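Jun 16, 2020

I have been putting off the hat post for ages, mostly because writing about hats means admitting how many hats there are in my life. But I finally got the blue baseball caps out onto the big butcher-block table for a proper sort, so I'm out of excuses. If you came for the sourdough update, it's coming, I promise (it's not going great).

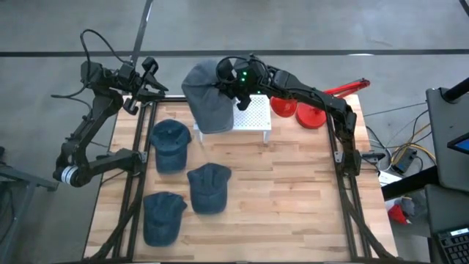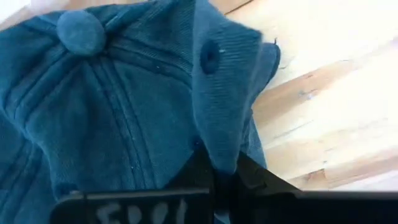
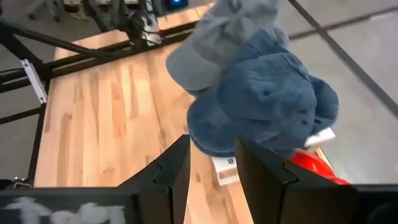
## Why so many of the same cap?

Because when I find a thing I like, I buy it until the store runs out. I've done it with socks, I've done it with one particular pen, and I did it with these. They came from Grukholm, the little clearance place over by the post office, where they were in a bin marked $5 each and I lost my head a bit. My husband Lewis thought I was buying them for a team. There is no team! It's just me, plus whoever borrows one and forgets to bring it back.

They're soft, they don't have a logo shouting on the front, and that dusty blue goes with everything I own. It's a funny color, though. Put one in the light and it looks like old denim. Get your nose right up to it, and the shady folds go almost teal. I've given up on naming it. The label says "Harbor," which could mean anything.

## The lint situation

I do most of my sorting from arm's length and feel very pleased with myself, and then I look at a cap up close. Lint! All along the seams! It loves those double rows of stitching on the crown, and it settles in there like it's paying rent. A regular lint roller gets the flat part of each panel and skates right over the ridges.

So this is how I do it now. I use an old soft toothbrush, dry, and start up at the little button on top and follow each seam down toward the brim. Then a strip of tape wrapped around my finger for whatever the brush kicks up. Don't scrub around the eyelets. I got enthusiastic on one last summer and pulled up the stitching, and it's been a gardening cap ever since. The same goes for any loose threads. Snip them, please don't yank.

(By the way, that button on top is called a squatchee. I learned that from my friend Liya Gebretsadik and have brought it up at every possible opportunity. She regrets telling me.)

## Stop squishing them

My old system was one deep basket in the hall closet. Hats went in, got mashed under other hats, and came out looking like something you'd dry a dog with. A soft cap will forgive you for being bunched up for a minute, and I grab mine by the crown all the time, but leave it wadded for a whole winter and you'll be fighting those creases until August.

What I do instead is lay them all out on the table first, crown up and brims toward me, with some space between them. It takes up a silly amount of room and it's worth it. You can see right away which ones have gone a little gray and which have kept their color. The faded ones are my favorites, so they go on the hook by the back door. The darker ones get stacked, one nested inside the next, and live on the closet shelf.

If a crown has really caved in, I mist the inside with water, push it back out with my fist, and set it over something round to dry overnight. A small mixing bowl is good. I've also used a cantaloupe, and I'd do it again.

## Do you need a fancy rack?

I tried two! The first was the Bresenano over-the-door thing, with clips that hold each cap by the brim. Lewis hung it for me, and it looked great for 15 minutes, and then somebody shut the door hard and we had hats all down the hallway. The clips also left little dents in the brims, which bugged me way more than it should have.

The other was a Fudmont shelf insert with 6 slots, and that one I kept. It's plain and a bit too shallow, so the back cap always sticks up, but nothing falls and nothing gets crushed. Would I pay full price? Probably not. I had a coupon.

## Washing, quickly, since my sister asked

Cool water in the bathroom sink, a drop of dish soap, and a washcloth for the sweatband. Rinse until the water quits turning blue, which with a dark cap takes a while the first time. No dryer. My mother swears she's put hers on the top rack of the dishwasher 100 times with no trouble, and I can't argue with her, but I'm not brave enough to do it with mine.

Next up is the scarf drawer. I opened it this morning and closed it again, so give me a week or two. And if you've borrowed a blue cap from me, you know who you are, and it goes on the hook by the back door.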